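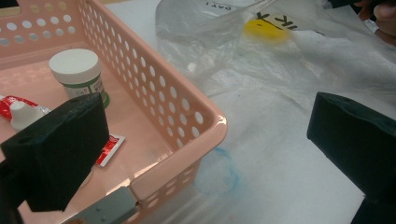

How long does it take to get used to a new town? Longer than the 3 weeks I gave it, apparently.

2nd September. Woke up at 6 with the garbage truck right under the window and for a second I thought I was back on the old street, where they came on Mondays. Then I saw the ceiling fan and remembered. Tello has been home since the middle of last month and I still reach for the light switch on the wrong side of the door every single night!

Walked to the bakery before work. The woman behind the counter asked if I wanted "the usual" and I said yes without having any idea what my usual was. It was a cheese roll and a black coffee. I would have said I was a muffin person, but I ate the cheese roll on the bench by the library and it was really good, so fine, that's my usual now.

Work was slow. I'm still the new one at Pollik, so I get the phone that rings and the chair that sinks. Mostly I typed up delivery addresses, 255 of them, and by the end I was reading street names like they were a poem. I do know the town better on paper than on foot — I could tell you that Mill Lane crosses Orchard twice, but I couldn't get you there.

Tried to prove myself wrong on the way home. I took the long way past the river and got completely turned around behind the feed store, and had to follow a school bus until I saw something I knew (the water tower, thank goodness). It added most of an hour. My feet hurt. But I found a little park with a broken fountain and two old men playing checkers, and one of them nodded at me like I'd been walking by for years.

Called my sister after supper. She wants to know if I've made friends yet, and I told her about the checkers nod, and she laughed so hard she had to put the phone down. Okay, it's not much. There's a potluck on Saturday at the church hall and the sign says everybody is welcome, so I might bring the potato salad. Need mustard, eggs, and a bigger bowl than the ones I own.

It rained a little around nine. I opened the kitchen window to listen and the neighbor's radio was playing something with an accordion — no idea what, but I left the window open until it was over. Bed now, the truck comes again tomorrow.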